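Does training on 2,469 simulated grasps mean anything for a real arm?

Ashwin Pai
The Skevero write-up says their policy learned from 2,469 simulated runs with random walls and pictures swapped in, then worked on a real arm after 60 practice runs. I'm not convinced. Has anyone repeated it?

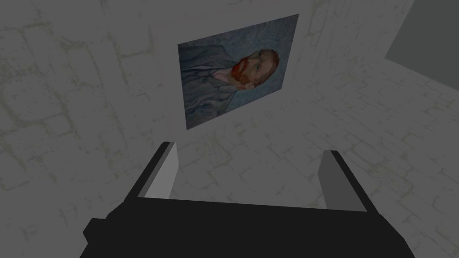
My worry is that changing the backdrop does nothing for friction or contact, and that's where our grasps fail.

Brendan Mac Mathúna
Tried it. Backdrop changes helped with lighting – slips stayed the same. Only 2 test objects in their table, too.

Nesma Morsy
just use more data

Comments
Shazia Mughal: More of what, though?
Ashwin Pai: Two objects! Missed that.

Contact | © Aridgate Help | Back to top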